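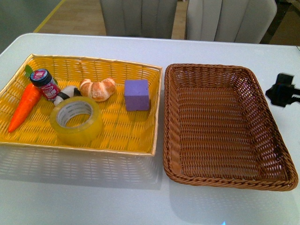

Figure 3. A mixed set in the yellow basket, with the empty brown basket to its right.

4.2 Does the basket matter?

A good deal of the earlier writing on household sorting treats the container as a neutral thing. Objects go in, objects come out, and the container is mentioned once in the methods and then forgotten. Balaskas argued the opposite in his study of the Clukville homes: that people read a basket before they read what is in it, and that a shallow tray invites a different kind of tidying than a deep one. The claim has been repeated often enough that it now turns up as background. We are not convinced it deserves that status, and the part of our study reported in this section was set up to give it a fair chance to fail.

We used two rectangular woven baskets, one shallow and yellow, the other deeper and made of brown wicker with a thick braided rim (Figure 3). They were put side by side on a white table. Participants were asked to move whatever they thought "belonged together" into the other basket and to leave the rest. We gave no further guidance, and when someone asked what we meant by belonging, the answer was to use their own judgment.

The objects were chosen to be awkward. The set in Figure 3 has a toy carrot and a toy croissant, which most people will pair as food, but it also has a roll of packing tape, a purple foam cube, and a small bottle with a dark cap, none of which has an obvious partner. The black and white object near the bottle was the hardest to place. Some participants called it a toy and grouped it with the carrot and croissant on those grounds, which left food as a category looking rather weak. Others left it where it was.

This is our first reason for doubt. Balaskas took the grouping of toy food as evidence that people sort by kitchen use. In our sessions the same grouping came up for at least two different reasons, and the final state of the baskets does not tell them apart. A carrot and a croissant moved together may be a meal, or they may be two playthings. Unless participants are asked, the coder decides, and the coder usually knows the hypothesis. Two of us (Kombo and Deligiannis) coded a first batch of 22 sessions separately and disagreed most often on exactly these cases. We then added a short interview at the end of each session and dropped the first batch from the analysis.

The second reason concerns depth. If a deep basket really does encourage people to put more in, the direction of the move should matter: sorting from the shallow basket into the deep one should give larger groups than sorting the other way. Across 300 sessions, with 711 separate moves of an object recorded, we found a small difference in the expected direction. It did not hold up when we left out the sessions in which a participant simply emptied one basket into the other. Those participants were brisk and cheerful about it, and several told us that the objects obviously all belonged together because they had started out together. We find it hard to call that an effect of depth – it looks more like a fair answer to a vague question.

Color is harder to rule out. Our yellow basket has a glossy gold-colored rim, and it is plainly the showier of the two. A few participants described it as the "good" basket and said they would keep nicer things in it. Since our shallow basket was also our bright one, we cannot separate the two properties, and neither, as far as we can tell, could the earlier study. Shemweta has suggested repeating the task with baskets matched for color. We agree that this should be done, although we would not bet on a strong result.

One observation does favor the older account. Participants took longer to begin when the basket they were sorting into was empty, with hesitations of up to 10 seconds before the first move. With one object already in place, most began at once and treated that object as a hint about what the basket was for. This fits the idea that a container is read before it is used. It fits equally well with the idea that people like to be given a hint – and our design has no way of choosing between these.

Pavlović, who read a draft of this section, objected that toys are a poor stand-in for household goods, and that a real carrot would never be left in a basket with tape. We have seen enough kitchen counters to doubt the second half of that. The first half stands, and the home visits in Section 5 take it up with objects the households supplied themselves.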